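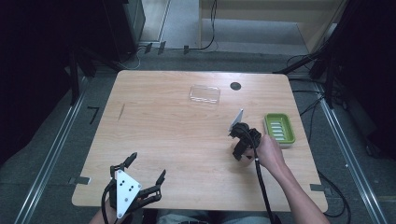

The Slow Bar

In the town of Ellwood, a small works still makes soap the long way. Our writer went there in October to learn why a bar needs so much time, and came home with wet shoes and too much soap.

When I was a child in Irkska we had one soap for everything. It was brown, it was cut with a wire from a long block, and my grandmother used it for the floor, the shirts and our necks. She kept the new pieces on top of the wardrobe and we were not permitted to touch them. I thought she was hiding them from us. Many years later I understood that she was drying them, and that a soap which has stayed on a wardrobe until spring lasts twice as long in a house with four children.

I was thinking of this wardrobe when I stepped down from the bus in Ellwood, in heavy rain, with the address of the Gidetti soap works written on my hand. It is a low brick building behind the school. There is no sign on the street side. You find the door by the smell, which on that morning was of warm fat and something green, like a cut stem.

Howard Mottram opened before I could knock. He has been at Gidetti for 20 years, and before this he was baking bread, also at night, also with large pots. He is a tall man who speaks quietly and looks at the floor while he thinks. He gave me a pair of rubber boots that were too big and a cup of tea that was too strong, and for the first hour I walked behind him in these boots and wrote down what I could.

I had read a little beforehand, so I knew the simple part. Fat and lye are brought together in water, and after some time they become soap and glycerin. A child can learn this sentence. What I did not know is how much of the work consists of waiting, and how many kinds of waiting there are. There is the waiting while the pot is heated, when you must stay next to it. There is the waiting while the soap settles, when you must stay away from it, because stirring would spoil everything. And then comes the long one, in the drying room, where the bars sit on their racks and for weeks it looks as if nothing is happening to them.

Howard weighs a few bars from every batch each Friday and writes the numbers in a school notebook. He let me turn the pages. A fresh bar from the batch I followed weighed 188 grams, and the column of figures under it went down quickly at first, then more and more slowly, until the last lines were almost the same. "When it bores me, it is ready," he said.
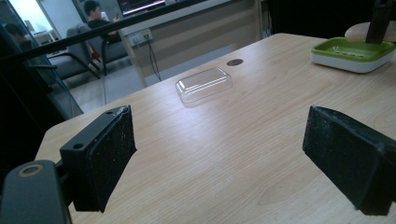 The water that leaves is the whole secret of a hard bar. A soap that is sold too young is soft and pleasant for a week, and then it turns to jelly in its dish. Most of us have had such a soap and have blamed ourselves, or the dish, or the husband. According to Howard we should blame the calendar. A large factory cannot give its soap two months in a room, so it makes soap in another way, dried into small noodles and pressed under great force, and the result is very even and very smooth. He has nothing against it. He told me that his own sister buys it, and he looked at the floor for a while after telling me.

The press at Gidetti is a Fimeck, painted gray, and older than everybody who works there. It stamps one bar at a time, with a sound like a heavy book falling on a carpet. I was allowed to try. You lay the rough piece in the mold, you pull the lever down with your full weight, and you must release it slowly or the soap will stick and the letters will tear. I tore the letters on six bars before Howard took the lever back, very politely. The torn ones are not thrown away. They go into a box by the door, and people from the neighborhood buy them by weight. I saw a woman choose for a long time among them, smelling each one with her eyes closed, although as far as I could tell they were all from the same pot.

There was a time when the box by the door was nearly the only business. Liquid soap had come into every bathroom and the bar was considered a thing for old people and hospitals. Howard remembers a winter when the drying room was half full and they heated only one side of it. The company made candles then, which he did not enjoy. "A candle is finished when it is cold," he said. "There is no conversation with it."

The customers returned little by little, and their reasons were different. One was tired of carrying plastic bottles to the trash. Another had dry hands and had tried everything in the pharmacy. A hotel asked for small bars without perfume, then a second hotel did. Last year the works made 584 batches, which is more than Howard had seen before, and for the first time in his life there he had to refuse an order. He wrote that letter himself and it took him an evening. 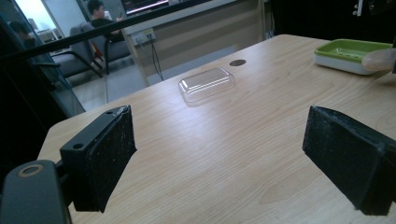
I asked him how I should treat a good bar at home, and he became much more talkative. First, it must be able to dry between one use and the next. A dish with a flat bottom is a bathtub, he said, and no soap survives in a bathtub. It needs slots or ridges, or even a few small stones. It must not stand where the shower reaches it. If you have two bars, use them in turns, one day and one day, and both will last longer than you expect. The thin piece which remains at the end can be pressed onto the back of the new bar while both are wet. By the next morning they are one soap.

He also said that I may keep the new ones unwrapped in the closet, between the sheets. I told him about the wardrobe in Irkska and the brown blocks. He wanted to know what fat was in them, and I was ashamed that I could not answer. Beef, he supposed, and perhaps some rosin for the foam, if the color was really so brown. He wrote "Irkska, brown, rosin?" in the back of his notebook.

Then the pot was ready for salt, and he could not talk anymore. The salt goes in by hand, in wide throws, the same movement as feeding chickens. The mass becomes grainy, a little ugly, and begins to separate, and Howard bends over it with a wooden paddle and lets the soap slide from the edge to see how it falls. He did this for a long time. The rain was loud on the roof and I had stopped making notes.

I bought 20 bars, four of them torn by me. They are on top of my wardrobe now, with a towel beneath, and my son has already asked what I am hiding up there.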